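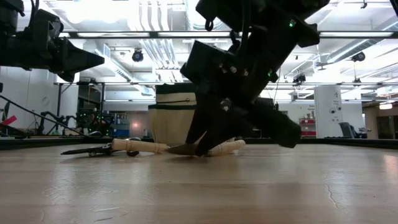 Ikcombe Tenants' Group questions Koval's "smart kitchen" savings claim

IKCOMBE, Sep 18, 2024 – The Ikcombe Tenants' Group today asked landlord Koval to publish the numbers behind its claim that new kitchen meters will cut electric bills by 29 percent.

Koval plans to put the meters, sold under the name Rorko, in 400 apartments starting in February. Tenants would pay a monthly fee of $3. A flyer sent to residents gives the 29 percent figure but does not say how many homes were tested, for how long, or what those homes were paying before.

"A meter tells you what you used. It does not turn off the oven," said Nadiia Savchuk, who chairs the group. "If Koval has a study, we would like to read it. We have asked twice and got the same flyer back."

The group has heard from more than 100 households. Most said they had no objection to a meter as such but did not want to pay for one. Several pointed out that the hallway thermostats installed at Skutstead Court were also supposed to pay for themselves, and the fee is still on the rent statement.

Saturnino Peñalver, a retired electrician who lives in the building, read the product sheet for the group. "It says 'up to' four times on one page," he said. "Up to covers zero."

The group wants the fee dropped until a full winter of bills can be compared – with and without the meter – and wants tenants to be able to say no in writing.

Koval has been invited to the group's next open meeting. It has not yet replied.

Press contact: Yaryna Kovalchuk, Ikcombe Tenants' Group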